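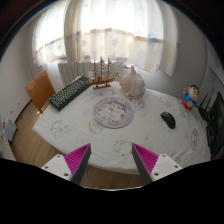 Figure 4.1 The two fingers of a hand-held gripper, open over a table of household objects.

June 19, 2023
By Behrouz Asadi

Chapter 4
A Morning at the Open Day

The first three chapters dealt with joints, motors and sensors. You now know how an arm bends and how a controller tells it where to stop. This chapter moves to the end of the arm, where the machine meets the object. It begins with a visit.

In May, the Plovano workshop held its yearly open day. Plovano builds grippers and the software that goes with them. The building is a former print shop on two floors, and visitors were let in by groups. Our group had 29 people in it, most of them students in their second year, along with a few parents and a retired machinist who asked the best questions of the day.

The ground floor was given over to factory work. A large arm from Boström moved metal blanks from one rack to another, and it did this without a pause for as long as we stood there. Every blank was the same size and lay in the same place. The engineer on duty told us that the arm had been set up for one part and would need new fingers for any other. Several students thought this was a weakness. She answered that for her customer it was fine, and that the customer made 4 versions of one bracket and nothing else.

The demonstrations upstairs were about a different problem. Objects in a home are seldom alike and seldom lined up. Look again at Figure 4.1. A computer mouse has a smooth, rounded back. A seashell has knobs and a narrow point. A model ship has masts and spars that stick out in several directions, and a flat mat offers almost no height to take hold of. A person picks up any of these without planning. A gripper with two fingers has to close on each of them from some direction, with some amount of force, and the right choice for the shell may be the wrong one for the ship.

Most of the talk upstairs was about where to place the fingers. The demonstrator, who had worked on the Juva project before coming to Plovano, asked us to pick an object and say where we would grasp it. For a model ship, about half the group said the hull. Others said the base. One student said the tallest mast, and was asked what would happen to the rigging on a ship that had any. For a mouse, nearly everyone wanted to take it by the two long sides. For a thin mat lying flat, there was a long silence, then a suggestion to slide it to the edge of the table first. The demonstrator wrote that one on the board. Using the table as part of the grasp is an old trick, and we return to it in Section 4.3.

She then spoke about fingers. A hard finger touches a curved object at a small number of points. A finger that gives a little can spread the contact over a larger area, so less force is needed to keep the object from slipping. The cost is that a soft finger is harder to place exactly. The software group, which calls its program Clilix, spends much of its time on this trade.

Before we left, the machinist asked how wide a gripper should open. The answer was that it depends on the widest side you mean to grasp, plus some room for error, and that room for error is the part beginners leave out. Write this down now, as you will need it for the first exercise.

In this chapter you will learn to:

describe an object by the surfaces a gripper can reach
find pairs of contact points that oppose each other
estimate the opening and the force needed for a simple grasp
explain when a soft finger is a better choice than a hard one

Terms to know: contact point, opening width, grip force, friction, compliance.

4.1 Surfaces and Contact

Place a closed book flat on a desk. It has six sides, and one of them is hidden against the desk. A gripper with two fingers coming from above can reach the four narrow sides and can press on them in two pairs. Each pair is a possible grasp. We start with shapes of this kind, where the sides are flat and parallel, and leave curved objects for Section 4.2.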